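4. Recording two-arm episodes for the plate task

By now you should have both arms homed and the Onton recorder running. If the recorder still shows a gray status bar, go back to section 3 and sort that out first. I've tried skipping ahead with it gray and all I got was a folder full of empty files.

I wrote this section after Ovidiu Vlad and I finished our second round of recordings for the Pikness study. We wanted to know if a policy learns better from two wrist views when one arm does the work and the other arm mostly waits. I'll get to what we found at the end, but the steps come first, so you can run it yourself and tell me I'm wrong!

4.1 Before you start an episode

1. Put the basin in the corner, where the tabletop meets the wall. Keep it inside the reach of the working arm.

2. Load your plates standing up, leaning the same way. Mix the patterns and colors if you can. We had trouble early on when every plate in the set looked alike, and the policy got very attached to that one rim.

3. Open the grippers on both arms all the way.

4. In Manole (the little control panel on the left of your screen), set the working arm to LEAD and the other arm to HOLD.

5. Check both wrist views for anything covering the lens, then press Arm Session.

CAUTION: Keep your hands out of the workspace once the session is armed. HOLD means the arm isn't being driven right now. It doesn't mean the motors are off.

4.2 Checking the wrist views

Compare your own views with these before you record anything you plan to keep.

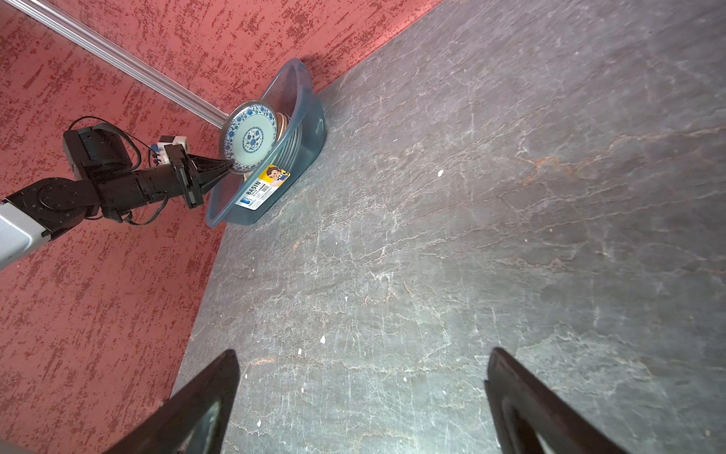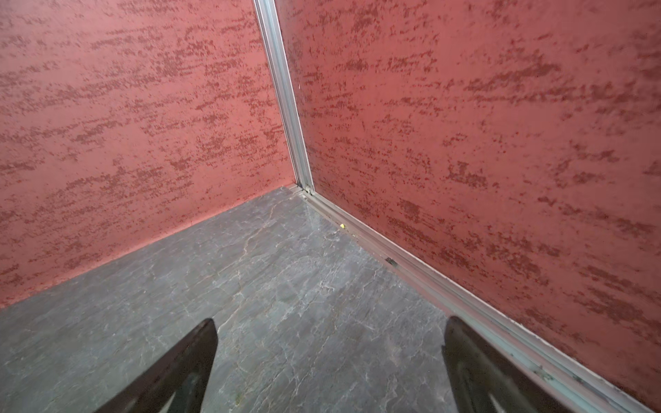
6. Look for both fingertips at the bottom of the view. If you only get one, the camera has twisted in its mount. Loosen the mount, turn it back, tighten it and look again.

7. Close and open the gripper once. The tips should come together near the middle of the view. A little off is fine. We trained on plenty of footage that was a little off.

8. Save the view check. It goes into the session folder with everything else, and you'll be glad of it in February when somebody asks why one batch looks strange.

Note: Don't throw out a stretch of video just for showing a wall and a bit of floor. I used to trim those by hand — hours of it — and the trimmed set trained worse than the full one. Leave the trimming to the Sodaveo filter, which only drops stretches where neither arm moves.

4.3 Recording

9. Press Record and wait for the tone.

10. Bring the working arm in and close on the rim. Go slower than feels natural. My first episodes were so jerky that Ovidiu asked if I was mad at the plate.

11. Lift, move, set down, open, back away.

12. Press Stop, then mark the episode Good, Bad or Unsure. Please use Unsure! I'd much sooner review a pile of those than dig a dropped plate out of the Good folder.

CAUTION: If a finger slips on the rim, stop the episode before you try again. A second grab inside the same episode confuses the labels.

4.4 What we got out of it

We kept 362 episodes and set aside 19 marked Bad. With both wrist views, the trained policy finished 90 percent of its test runs. With only the working arm's view it did worse, mostly when its own fingers hid the rim it was reaching for. The waiting arm often had a clear look at that rim, so its camera was earning its keep after all.

I wouldn't lean on that number too hard yet. We used one room and one table, and two people did all the driving. If your setup differs, write down how in the session notes, and use the same wording each time so the search in Onton can find it.

To move your finished episodes to the training machine, go on to section 5.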